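Aktuelles > Presse > Veranstaltungen

Trurnard öffnet im Februar die Türen: Roboter lernen in der simulierten Küche

Die Firma Trurnard lädt im Februar zum Tag der offenen Tür an ihren Standort Fasumstead ein. Gezeigt wird das Projekt Adier, in welchem ein Roboterarm einfache Aufgaben im Haushalt übt, zuerst nur am Rechner. Die Vorführungen beginnen um 10 Uhr und dauern je 40 Minuten. Erwartet werden etwa 200 Gäste.

Am großen Bildschirm können die Besucher verfolgen, wie die Simulation arbeitet. Für Adier wurden bis heute 162 virtuelle Küchen erstellt. Partner bei der Software ist die Firma Arumugam.

Eine Aufgabe heißt „Würfel und Teller“: Der Arm soll einen kleinen Würfel von einem blauen Teller auf den anderen legen. Sie wird für jede Küche 2000 Mal gerechnet.
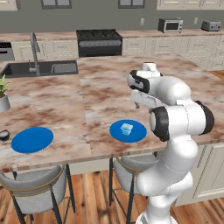
Anmeldung und Anfahrt

Der Eintritt ist frei, um Anmeldung über das Formular auf unserer Webseite wird gebeten. Parkplätze sind vor dem Gebäude vorhanden.

14 Mal geteilt | 3 Kommentare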